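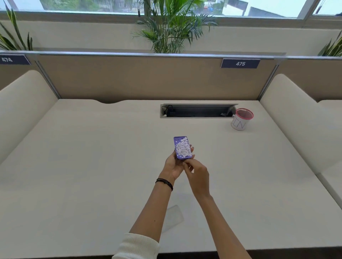
From: list member, Clindstead
To: Himulia members list
Date: 24th March
Subject: Re: Moving our reserve out of the old savings account

Hello all,

thank you for the message with the three options. I have read it two times and I want to answer on the list and not in private, as other members may have the same doubts.

> After the last meeting we were asked to look at the reserve. At the
> moment it stays in the savings account at Ekine, where the interest
> was lowered again in the winter. The options are: (a) leave it
> there, (b) put all of it in a fixed deposit for 24 months, (c) split
> it between a fixed deposit and an account with daily access. Our
> proposal is (b), as it has the best rate. If there is no objection
> before the April meeting, we will go ahead and sign.

I have an objection to (b), but not a very strong one, and I will try to explain it well.

The rate is good, I agree. But a fixed deposit of two years means that we cannot touch the money when the central bank moves its own rate, up or down. If rates go down, we are happy. If they go up, we sit there with the old contract and look at the others. I do not think any of us can say which one it will be. I used to follow these announcements closely for my work, and my guesses were not better than those of my neighbor.

The second point is the early withdrawal. I asked for the conditions at the Ekine branch on Vallejo Street and they gave me a printed sheet. To take money out before the end, the whole deposit must be closed, and there is a fee of $79 plus the loss of all the interest since the last yearly payment. It is not possible to take out only a part. For a big company this is nothing, but for us a repair of the roof can come in any month, and then we pay for it twice.

> We also considered the costs. The daily access account has no
> monthly fee if the balance stays over $300. Below this, we would
> pay for each month.

This I find fair, and it is easy to stay over this amount. So the cost should not be an argument against (c). In your table the line for (c) shows a fee for every month of the year – I think it was copied from the line for the old account. Could you please check it? Without this fee the distance between (b) and (c) becomes quite small.

One more question, about the signatures. Now two persons must sign for any payment over $200. Will this rule stay the same with the new accounts, or must we vote on it again? The sheet from the branch says nothing about it, and the lady at the desk was not sure. I would prefer to have it in writing before anybody signs.

My suggestion is option (c), with half of the money in a deposit of one year and the other half free. After the year we look again at the rates and decide. If most of the members still prefer (b), I will of course accept it, but please let us vote in April and not take the silence on the list as a yes – many of our members in Clindstead read their mail very late.

I can scan the sheet with the conditions and send it to the list if somebody wants to read it. It has four pages and the letters are small.

With kind regards to everybody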